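Filed under: Notebook / Manipulation software / Grasp planning

Last updated: April

Floor clutter, clear objects, wrist view

Picked up where we left off with the planner branch. The aim is the same as before: put a mixed lot of small things on the wood floor, let Prurkitz propose grasps from the wrist camera only, and find out which part of the chain is letting us down. I had been blaming the planner. After this morning I think it is mostly perception, with one real planner bug on top.

First job was the replay tool. Mateos was reading the joint log and the image log on separate clocks, so when I scrubbed through a run the arm pose was ahead of the picture by 29 ms. Small enough to miss by eye, large enough to smear the projected masks whenever the wrist was moving. Both logs now take their time from the controller. Replayed the old Flaltcombe set through it (3947 frames) and the masks sit where they should, apart from a short stretch at the start where the camera is still settling its exposure. I have left that stretch in and marked it as not for scoring.

Second job was the segmenter. Solid coloured things are fine. The blue cylinder gets a clean outline from nearly every angle, and so does the pen. The pink pouch mostly works but the lower corner, where the colour goes pale, drops out of the mask and takes the grasp centre with it. The planner then thinks the pouch is shorter than it is and aims high, near the zip.

Clear things are poor. The segmenter gives either nothing or a thin arc that follows the rim for a bit and then wanders off along a seam between boards. Of the frames I hand-marked as having a clear object in view, 633 came back with no mask for it at all. The depth estimate in those places is just the floor, so Prurkitz treats the area as free and will happily plan a finger straight through.
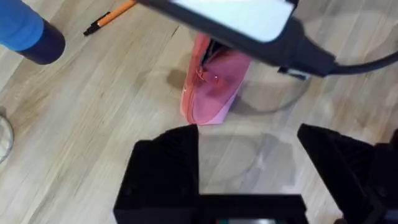 Wrist view, pouch just above the finger gap, clear disc showing between the fingers.

Views like that are what I want to score separately. The collision check only looks at masks, so a clear disc with no mask costs nothing, and the approach to the pouch gets a good score when it should be marked down. The white panel on the black device is a second nuisance: it is bright enough that auto exposure pulls everything else down, and faint rims are the first thing to go. Tried fixed exposure at 2140 (driver units, no idea what they are in real terms). Rims come back a little. The panel blows out completely, but we never grasp by the panel so I can live with that.

The planner bug: gripper self-mask is stale. Pesness generates it from the finger model, and the model still has the old fingertips. The real ones are blockier, so a strip of finger is left in the picture and gets labelled as an object. Prurkitz then tries to avoid its own left finger. This explains the odd sideways shuffle before closing which we had put down to the smoothing term. Regenerated the mask with the new tips and a small margin. Shuffle has gone in replay. Not yet tried on the arm.

Also noticed the cable on the black device is being merged with the device body, giving one huge box that reaches the right edge of the picture. Any grasp that crosses the box is thrown out, including perfectly good ones. Splitting by width ought to do it – the cable is much thinner than the housing – but I have not written it.

To do:
– check the new self-mask on the arm at half speed, hand on the stop
– add an "unknown" class around broken arcs so the collision check has something to push against
– keep exposure fixed for the next recording, and write the value into the log header this time
– pull out the views with a clear object between the fingers and make them their own test set
– cable split
– ask whether anyone still needs the old Mateos clock option, otherwise I will delete it

Config for all of the above is on the planner branch, not merged. Please don't retune the smoothing term until the self-mask has been run for real.

Contact the notebook editors | © Manipulation software notebook | Back to top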